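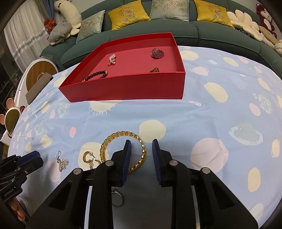 Figure 1. Gripper open over the link bracelet, box behind.

Clalonwood, Robotics in Practice
Handout 6: The gripper zero fault
Issued 8 June 2021

Read this before the seminar. Bring your notes on calibration from Handout 4, as we will use the same terms.

1. The task

The job is to pick up small pieces of jewellery from a table and put them in a box. A person does it first with hand-held grippers. Each gripper records where it is and how far its fingers are open. The recordings are then used to train a robot arm with the same kind of fingers.

Jewellery was chosen because the sizes differ so much. A link bracelet can be held with the fingers fairly wide. The post of an earring needs them nearly closed. A small error in the opening hardly matters for the first and ruins the second.

2. What went wrong

The set used for training held 2874 recordings. The arm, called Baltach in the lab log, was trained on all of them and then tested on the same task. It handled bracelets well. With earrings and rings it did two things wrong. Sometimes it stopped with the fingers still apart and lifted with nothing between them. At other times it drove the fingers hard together and kept pushing.

The second of these was the safety matter. The motor should have been cut as soon as the fingers met. The cut-out was set to wait 900 milliseconds, a value left over from an older and weaker motor. In one run a pad came off its finger and a thin ring was bent. No one was hurt, but a student had been clearing the table by hand between runs, with the arm still powered.

3. Finding the cause

The first guess was that the camera could not see thin posts clearly enough. Two weeks went on this. The lighting was changed and the test was run again with the same result.

The fault was in the zero. When a hand-held gripper is switched on, the operator closes it fully and the logging program, Inutine, stores that reading as zero. If the fingers are slightly open at that moment, every later reading in the session is too small. The program accepted whatever it was given and showed no warning.

The recordings were then checked one by one. In 597 of them the opening went below zero at some point, a reading that cannot be right. These all came from 9 sessions. Within a session the error was constant, and this is why the plots looked smooth and passed the first inspection.

So the arm had learned from two kinds of recording that disagreed. In one, a held post was a small positive number. In the other it was a negative one. The trained controller gave something in between, and which way it leaned depended on where the item lay. 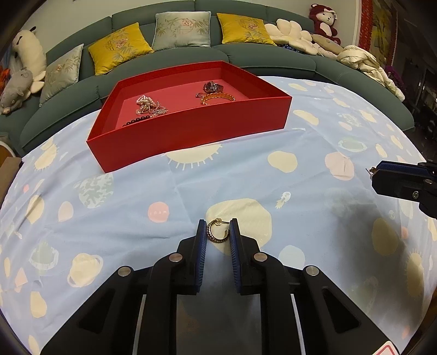
Could the bad recordings have been kept and corrected?
They could where the fingers closed fully at some point in the same session, as the lowest reading then gives the offset. Sessions with no full close had to be dropped.

4. What was changed

Inutine now asks for three full closes at the start of a session and rejects them if they do not agree.
Any reading below zero stops the recording and sounds a tone.
The motor is cut on current as well as on time, and the time limit has been shortened.
The arm is switched off at the wall box before anyone reaches over the table. The software stop does not count as off.
Finger pads are checked by eye at the start of each day and the check is signed for.

The arm was retrained with the corrected set. Empty lifts on earrings became rare. Rings are still a weak point, and the Niazi rig downstairs shows the same weakness with a clean zero, so there may be a second cause. This is open.

5. For the seminar

Draw the opening against time for one pick of a bracelet and one of an earring. Add the same two curves with a constant offset. Mark where each would first look wrong to a person checking plots by eye.

Write half a page on the cut-out setting. Say which change to the hardware should have led to a review of it, and who in a small lab ought to have been told.

Reading: course pack, sections on homing and on limit checks. The section on force sensing is optional until December.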